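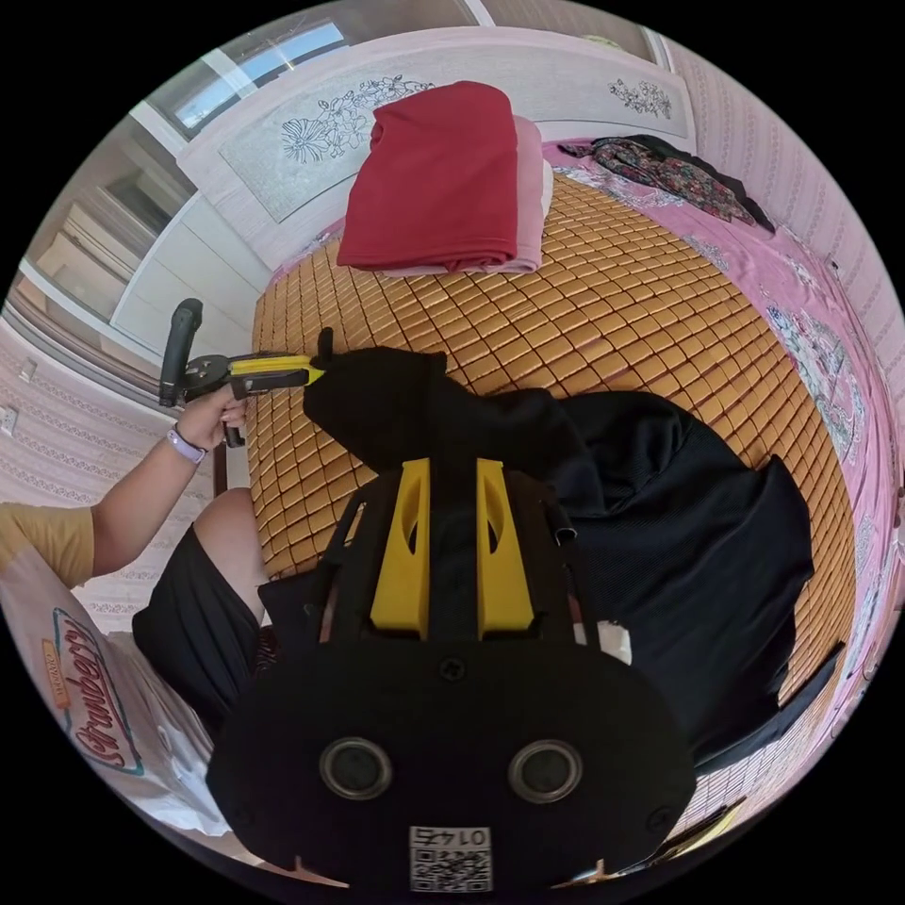 Labeling rule for paired grippers on soft goods
Wilumier asks for a readable unit label before each session. We fold clothes on a bed with hand-held units, and the label digits (0174 on one) read upside down from above. Does that fail the check?
Posted by Xavier — Sep 6, 2019
Share (14) | Print | E-mail

Grollus
No. Orientation is not a criterion in most house rules, legibility is. Log the digits before the fingers close on fabric. Pinch a fold, as with the ribbed black garment, and keep the label uncovered. 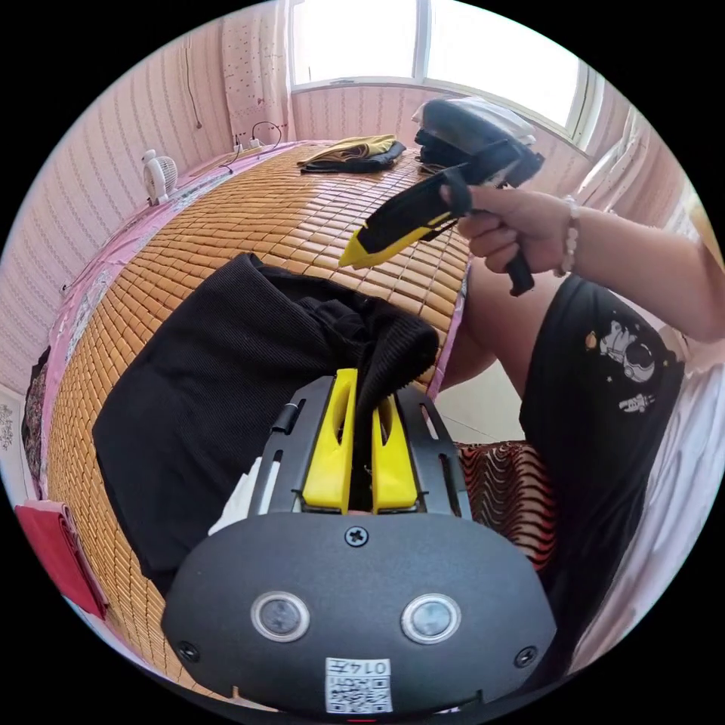 Trorance
Ours failed once. Ask whoever wrote the rule.
Comments (2)

Related
Finger wear limits
Cleaning yellow fingertips
Session log template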